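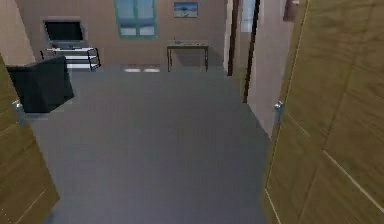 Features > Machines > Home robots

A gripper that can't manage a door handle has no business being sold to anyone with a door, wrote one reader from Pastden after our last piece on household robots, and the letter has been stuck to the office fridge ever since. It is a fair complaint. It is also a fairly good summary of the test that follows.

We set out to compare three grippers on a single arm, in a simulated flat where breakages cost nothing and the furniture never complains. The arm and its wheeled base stayed the same throughout, as did the controller. Only the hand changed. Each one was sent to open doors, fetch a phone from a table and bring it to the sofa next door, a chore most people would happily pay to avoid and then feel silly about.

First up was the Vonbridge, a plain pair of parallel fingers with rubber pads. It has the charm of a bulldog clip. Give it a lever handle and it closes, turns and pulls with no fuss at all, provided the base has parked itself square to the door. If it hasn't, the fingers slide off the end of the lever and the arm carries on opening a door that is still shut. We watched it do this 7 times in one afternoon, with what looked like growing confidence.

The Riquelme has 3 curling fingers and rather more ambition. It hooks round a lever from almost any angle, and on doors it beat the others easily. Flat things are another matter. Faced with a phone, it pats the tabletop like someone hunting for their glasses, then closes on air. 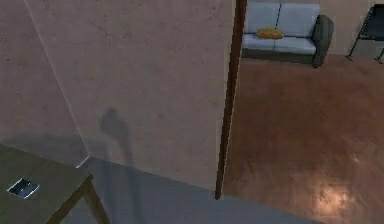 The fetching course: what looks like a phone on the table, sofa through the doorway.

The third hand, the Tirivport, is a suction cup with a small hinged hook beside it. On paper it is a compromise. In the simulator it was the only one of the lot to lift the phone cleanly at the first go, and the hook dealt with most of the handles, if slowly. A full run took it 22 minutes, by which time you could have fetched the phone yourself, rung a friend and made supper.

Cameras mattered more than we had expected. With only the head camera switched on, every gripper got worse, mainly at the moment when the arm swung across its own view and hid the thing it was reaching for. A second camera at the wrist cured much of that - and brought a fresh fault, in which the controller took dark, flat objects for holes and steered politely round them.

Simulated rubber is kinder than the real sort, of course, and simulated suction never meets a crumb. We ran 4000 grasps before moving on to the real arm, which promptly dropped a phone. The Tirivport goes back in December. The Vonbridge we are keeping, for the doors.

Related
Do robot vacuums need arms?
Wrist cameras: what they miss
Suction cups and the trouble with crumbs
Your letters: stairs, again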